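Budget for the fingers, then the arm

Opinion

Every spring the same kind of spreadsheet lands on my desk. Somebody at a college, a small manufacturer or a community workshop wants a robot and has been told to put a number beside it. The number is always the price of the arm. I have been helping people with these plans at Drernmont for long enough to think that this is the wrong place to begin, and that a good many machines sit under dust covers as a result.

The arm is the easy part. You can get three quotes by Wednesday, and they will be close to each other. The costs that hurt are the small ones that keep coming. At Histik, where I helped with the purchasing plan, we kept a proper record for the first year. There were 107 separate orders after the main one. Most were for cables, screws, filament, connectors and brackets. The average was small enough that no single order needed a signature, and together they came to more than the whole line we had set aside for repairs. 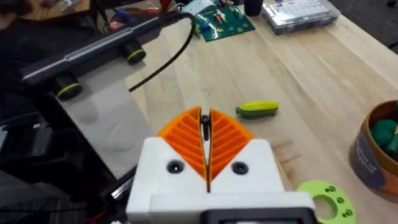
Fingers wear. Printed parts get changed when the job changes, and the job always changes. If a gripper has to pick up soft things one month and hard things the next, you will be printing new pieces and fitting them, and that takes a person's time as well as plastic. I would put a printer in the budget before I put in a second arm. I would also put in the hours of the person who runs it, at their real rate, and not pretend the work gets done over lunch.

Then there is the bench. I have read plans that spend a page on payload and reach and never say what the robot will stand on. A solid wooden top is fine for a lot of light work and costs far less than a purpose-built cell. Measure it properly, though, and leave room for the boxes and bits that collect on any work surface. Our first allowance at Histik was too tight and we paid $2,497 to move power and replace the bench with a deeper one. That was avoidable. A tape measure would have caught it.

People ask me whether to buy one good arm or two cheaper ones. My answer is two, if the work needs two hands, and one if it doesn't. Buying a second for later is a poor use of money. It ages on the shelf and the warranty runs down. Supplier catalogues such as Zomik's and Lindemann's are organized to make the pair look like the sensible choice, and sometimes it is, but you should be able to name the task before you sign.
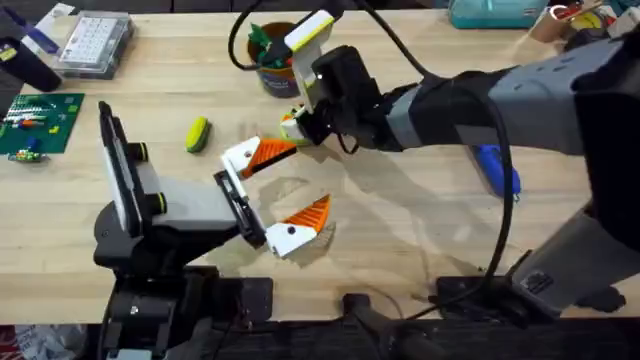 Two arms at work over a shared wooden bench.

My own rule is simple. Take the price of the arm and set aside 34 per cent of it, every year, for everything that is not the arm. Some years you won't spend it all. Carry it over. Finance departments dislike this and will ask for a list of what the money is for, and you can't give them a full one in advance. Give them last year's orders from a comparable site instead. I have found that works better than arguing.

I'd also like to see funding programs stop treating consumables as an afterthought. Many application forms still have a large box for capital equipment and a line at the bottom marked "other". As long as the forms look like that, people will fill them in that way, and they'll come back in November asking where they can find money for screws.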